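Re: [cell-upkeep] Wrist markers dropping out on the bagging cell

Hi all, and thanks Nassoro for getting the ball rolling!

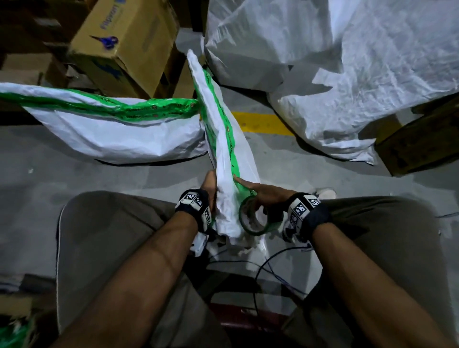

I've been looking after the bagging cell at Remholm since we moved it over in November, and your symptoms sound very familiar, so let me go through your message bit by bit.

Nassoro Lukumay wrote:
> We run the Podement arm from hand demonstrations, same as you. Since we
> switched to mailer bags the wrist tracking drops out, nearly always while
> the tape is going down the long side. I have redone the camera calibration
> twice and it comes back clean both times. Is it the markers or the straps?
> Also, how often do you swap the straps?

I'd bet on the straps. Ours did the same thing, and I wasted a whole afternoon on calibration too (sorry, I should have written it up back then). When you press a bag flat with one hand and pull tape with the other, the wrist rolls a lot further than it does with a carton, and a strap that's a bit tired slides around with it. The marker is fine, it just isn't where the software thinks it is anymore.

What I do now is fasten the strap, have the person make a fist and roll the wrist both ways, and look at the marker patch. If it lags behind the arm, go one notch tighter or get a new strap. I swap ours after 8 shifts whether they look bad or not. The old Brosex ones stretched sooner than that, so if you still have those in the drawer – toss them.

The other thing to look at is glare. White plastic bounces the overhead light right back up, and our head camera was on auto exposure, so the printed squares went gray every time a bag came up close. I locked the exposure and went back through the logs: 584 dropouts in the week before, 362 in the week after, and that was with the old straps still on. So glare was a good chunk of it but plainly not all.

> Do you re-teach the arm after every strap change?

No! I just run the short check at the Odera station and compare the wrist offset with the last one on file. If it's off I redo the offset and leave the taught paths alone.

Can you send me your exposure setting and one of the bad logs? I'm in until 4 most afternoons.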